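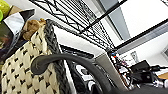 From: Edeltraud Sutter
To: Gernunska household list
Date: September 5, 2020
Subject: Re: the wire shelf, again

Nisha Rawat wrote:
> I need a home for hats and tote bags before the
> weather turns. Baskets on the wire shelving, or
> those clear bins Ramesh likes? And does the
> small stuff fall through the mesh?

Nisha,

Baskets. Ramesh will write in with his bins by dinnertime, so let me get in first.

Mine is a cream woven one with little black diamonds and a thick dark gray braided rim. I paid too much for it at Votley, and it has outlasted two sets of bins and one set of opinions about bins. A chunky weave sits flat on wire. Thin wicker catches on the mesh and sheds, and then you're vacuuming the shelf, a low point in anyone's week.

As for falling through: pens, yes. Keys, eventually. I cut a piece of shelf liner for the middle level and left the others bare.

Two warnings. Whatever you put on top of a full basket lives there now. I have been meaning to deal with the top of mine for seven weeks. And measure the gap to the shelf above before you buy -- I left five inches, fine for reaching in, hopeless for seeing what you've reached.

If you're still looking for the posts, Pejman Soltani had spares from his old Multus unit. Ask him nicely and don't mention the ladder.

Edeltraud

We use cookies to remember your list settings. Accept | Manage

Comments (3)

Ramesh Uniyal: It isn't dinnertime yet and I'd like it noted that you can see into a bin.

Ikhsan Pasaribu: What liner did you use? Mine curls up at the corners.

Edeltraud Sutter: The cheap ribbed kind. It curls too. I put the basket on it.

Contact the list owner | © Gernunska household list | Back to top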